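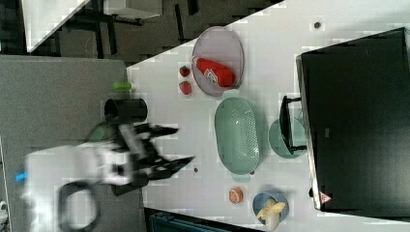 Robot arm at a white table, with kitchen items and a black appliance at right.

Progress report to the Yuen Fund
Jetutgate: reporting and referral of threats against minority congregations, Hornden and Dilthorpe
Reporting period ending in May
Prepared by Cosimo Grasso, project manager

1. Status against the work plan

The intake form and phone line are open in both towns. The referral agreement with the Hornden police liaison office is signed. The matching agreement for Dilthorpe is in draft and is the only item in the work plan that is behind schedule. The delay concerns one clause on how long incident records are kept after a case is closed. Our draft says 12 months. The Dilthorpe office asked for a longer period, and our legal adviser is reviewing the wording.

Seventeen congregations are enrolled. Enrollment means that a congregation has named a contact person, received the reporting guide, and agreed to the data terms. It does not require the congregation to share membership lists, and we do not hold any.

2. Reports received

The project logged 345 reports in the period. A report is one submission by one person, so a single leaflet or post may produce several. After duplicates were merged and reports outside our scope were removed, 132 separate incidents remained. These are the basis for the rest of this section.

Online posts and messages made up the largest group. Most were directed at a congregation or its leader by name. A smaller group was directed at private individuals, usually people who had moved from one congregation to another or had spoken in public about a dispute over doctrine. Incidents at a building or in the street were fewer but took more staff time per case.

A large share of the online material came from accounts that claim the same faith as the people they were targeting. The coding sheet we took over at the start of the grant had no place for this. It assumed that hostility would come from outside the faith, and coders were entering within-faith cases under "other." We added a separate code and recoded the earlier entries. Figures in the previous report should not be compared with the present ones on this point.

3. Referrals

Eight incidents met the threshold for immediate police referral, meaning a direct threat to an identifiable person or place. All were passed on by phone on the day they were received and confirmed in writing. In each case the person who made the report was told that a referral had been made. We do not record outcomes of police work unless the reporter chooses to tell us.

Other incidents were reported to the hosting platform, handled by advice to the congregation, or logged with no action at the reporter's request. Platform responses were slow and uneven. Posts in languages other than English took longer to get a reply, and several were returned with a standard message that did not address the content of the complaint.

4. Advice and training

Safety sessions were held for contact persons in Hornden and in Dilthorpe. Topics were how to save a post or message before it is deleted, when to call the emergency number before calling us, and how to answer questions from reporters after an incident. The session on saving evidence was the most requested and will be repeated.

Two changes were made after the first round. The printed guide was cut from a booklet to a single folded sheet, and the Dilthorpe session was moved to 7:30 p.m. to avoid evening prayers.

5. Problems and risks

Under-reporting remains the main limit on the data. Contact persons told us that some members will not report within-faith hostility for fear of making the dispute worse, or of being identified in a small community. The form now allows a report with no name and no congregation. Such reports cannot be followed up, and we count them separately.

Staff exposure to violent material is a second risk. Coders now work in pairs on threat cases, and images are blurred by default in the coding tool. The phone line depends on one trained interpreter, and cover for leave is not yet in place.

6. Budget

Spending is within the approved total. Interpreting costs ran over their line and travel ran under. We ask the Fund to approve a transfer between these two lines. The request form is attached to the financial statement.

7. Next period

Sign the Dilthorpe agreement. Recruit a second interpreter. Repeat the evidence session in both towns. Test the agreement between coders on the new within-faith code, using a sample from the present period, and send the result to the Fund with the next report.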